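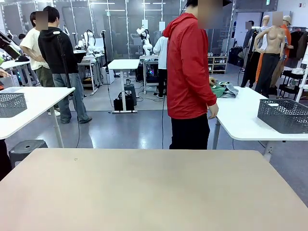 The white tables and baskets, main room

Home | Minutes | Notices | Room Bookings | Contact
Print this page | E-mail this page

VOSTEVDALE SHARED ROOM GROUP
Minutes of the meeting held 28th December

1. Minutes of the last meeting
Approved with one change. Item 3 should have read "Daveck", the supplier of the baskets.

2. Clothing and towels
The group went over how clothes are sorted and folded on the white tables. Clothes have been left in piles at the table ends. It was agreed that each pile is to be folded before the next basket is brought over. Towels are to be kept apart from clothes and folded with the hanging loop on the outside. The next delivery from Trịnh is 56 pieces, of which 40 are towels.

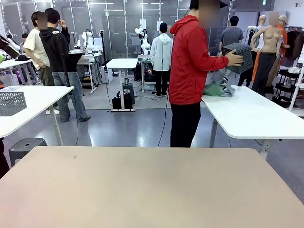

One member asked if the baskets could stay on the floor. Agreed that they stay on the tables, one to a table, and that empty ones are not to be stacked.

3. Tabletops

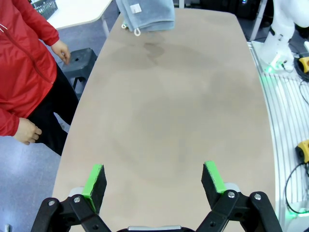
Photo: Tultotero

The beige top has blotches and lighter patches across the middle. Wiping with plain water was suggested first. If the marks are still there in March, a price will be asked for a new top. No vote was taken.

4. Stools
The gray stools go back under the tables at the end of each session. Request for 4 more held over.

5. Costs
Table covers were quoted at $39 each. Deferred.

6. Next meeting
To be set by e-mail. Items for the agenda should be sent in beforehand.

Print this page | E-mail this page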